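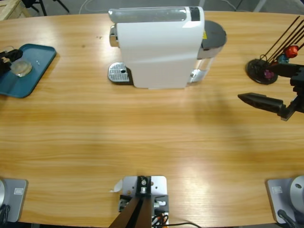 Figure 7.1 A capsule coffee machine, with a glass cup on a tray and three capsules on a wire stand.

Chapter 7
The Price of a Quick Cup

Capsule machines are sold on convenience. Put in a capsule, press a button, drink your coffee. Before accepting that claim, look at how much has to be on the table first: a machine with its water tank and drip tray, a cup, a tray to carry it on and a stand for the capsules. A teapot asks for less.

The colours deserve some doubt as well. Red, blue and magenta capsules look like three different drinks, but a colour tells you only what the maker wants you to notice. In the Skekwood tasting, 153 adults tried two capsules from the Jalten range with the foil covered, and 86 of them could not say which was the stronger. The maker's brochure does not mention this result. Should it?

In this chapter you will work out the cost of a cup, including the parts that advertising leaves out: descaling, rinsing the tray and getting rid of used capsules. You will also read the Tillman household diary, in which one family kept track of 134 cups, and decide whether its author was being fair.

Before you start
Write down what you think a cup of capsule coffee costs. Keep your answer for Section 7.4.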